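Does Tidying Up Really Help You Think?

Posted 7/9/18 in Big Claims, Small Readers

Grown-ups love to say it. "Clean your room and you'll feel better." Some of them go further. They say a clean room makes you smarter, or calmer, or helps you sleep. Is any of that true, or is it a trick to get the socks off the floor?

On this page we don't believe things just because a tall person said them. So let's check.

What does "messy" even mean?

This is harder than it sounds. Most people think a messy room is a room with lots of stuff in it. But a library has lots of stuff in it, and people don't call a library messy. The books are packed in from floor to ceiling, and you can still find the one about sharks.

So maybe messy means that things aren't where they belong. Fine. But who says where a thing belongs? A shoe on a shoe rack is tidy. A shoe on a pillow is not. The shoe didn't change. Only the rule about the shoe did, and somebody made up that rule.

Last February a reader sent us an ad for the Danano Room System, a set of stacking bins. The ad said the bins would save a family 679 hours. It didn't say how long that would take. A week? A lifetime? A week only has 168 hours in it, so we can cross that one out. When a number shows up without the rest of its sentence, be suspicious.

The case of the small bedroom

Many homes don't have a separate room for every job. One room might be for sleeping, eating, getting dressed, storing snacks and charging things, all at once. Rooms like that get called messy more than other rooms do. We think that's a bit unfair.
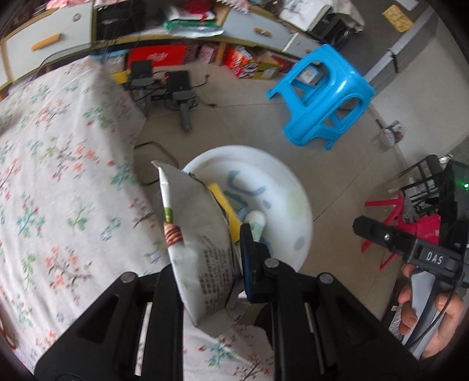 Small rooms have a hard job, and the first thing to run out is usually the top of something. Flat places fill up fast. Look at the cabinet by the bed: clothes and bags are piled on it, and there's a black speaker up there as well. Snack packages and boxes have ended up below it. Now look at the plate on the floor, with a yellow sponge and a little bottle on it. Is that mess? Your first answer might be yes, because plates are for food and floors are for feet. But a plate can be a tray if you want it to be, and it keeps two small things together. Before you call something a mess, ask whether it might be doing a job.

The cables are another story. There is a tangle of them on the floor past the bed, and we can't think of a good job for a tangle. Nobody ever needed a cord to be knotted.

So does tidying help or not?

Part of the claim holds up pretty well. If things have a regular place, you spend less time hunting for them. You don't need a scientist for that. You can test it at home.

Pick 5 small things you use a lot, such as a pencil, a hairbrush or a library card. For one week, put them down wherever you like. Each time you need one, use a clock to see how long it takes to find, and write that down. The next week, give each one a home and put it back there every time. Write down the times again. Then compare.

Be a fair tester. Use the same things both weeks. Don't hunt slowly in the first week because you want tidying to win, and don't hunt slowly in the second week because you want it to lose -- your notebook will be full of nonsense and you'll have wasted two weeks.

The other part, about being smarter or calmer, is shakier. A company called Cidden has a poster that says 2000 children felt "happier" after they sorted their toys. Happier than what? Who asked them? Was the person asking also the person selling the toy boxes? The poster doesn't say. Maybe those children were happy because the sorting was over.

Some people do feel better in a clear room. Other people get plenty done with stuff all over the desk. Both kinds of people can be telling the truth about themselves.

Words to know

Clutter: things sitting where they get in the way. Notice that one person's clutter can be another person's collection.

Claim: something a person says is true. It still needs checking.

Evidence: what you'd need to see before you believed a claim.

Next time we'll look at the Brurkolier pencil, which is supposed to fix your handwriting. We have doubts.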